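4 min read

The basket workshop is back in April, and this time we have room

If you tried to get into the coiling class at Clultbridge last fall, you'll remember how fast it filled. We had one long table, a borrowed kettle and a waiting list that ran onto the back of the sheet. So I'm really happy to say that Ainhoa Collado has agreed to teach it again, and the library is giving us the big room with the good windows for both sessions!

For anyone new to this, coiling is about the friendliest way into basketry there is. You take a bundle of grass or a length of core, wrap it, bend it around on itself and stitch each round to the one before. Your hands learn it long before your head does. Ainhoa starts everyone on a flat base the size of a coaster, and by the end of the first evening most people have turned the corner and started up the sides (the corner is where the swearing happens, so bring a friend who doesn't mind).

The second session is all about lids. A lid sounds like a small extra until you try to make one that fits. Ainhoa's advice is to make the lid second and keep trying it on as you go, every couple of rounds, because everybody's tension changes over an evening. Mine got tighter and tighter as I concentrated, and I ended up with a very nice lid for some other basket. She'll also show a few ways to close one: a loop and toggle, a plain tie, a stitched hinge along the back.

We'll have core, waxed thread and blunt needles for everyone. If you'd like to work in rattan or pine needles, bring your own and soak the rattan before you come, since the sinks at the library are tiny. Small sharp scissors are useful. So is an old towel for your lap.

The fee is $139 for both sessions, materials included, and we've set aside 2 free places for anyone who would find that hard to manage. Just ask Corey Halliday at the desk and he'll put your name down, no forms.

A word about the loan shelf while I'm here. Hamidreza Rezaei has spent the winter sorting our craft books and we now have up to 300 of them in order, with the basketry titles together for the first time in years. There's a lovely old one on Appalachian egg baskets that I've had out twice already, and a slim paperback on knots and cords that I can't recommend enough. Please bring back the blue binder of patterns if you have it at home! Several people have asked.

Doors open at 6:30 in the evening and we start stitching at 7. Parking behind the building is free after 6. Come early if you want to look through Ainhoa's own pieces, which she lets people pick up and turn over, and bring along anything woven from your own house that you've wondered about. She loves being asked how a thing was started, and last time we had

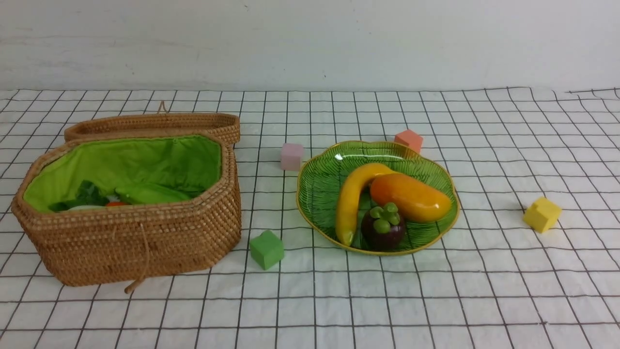 such a good half hour passing things around that we began late. Sign-up is open at the desk now.

Contact: the front desk, Clultbridge Library | © Clultbridge Craft Circle | Back to top

Last updated: April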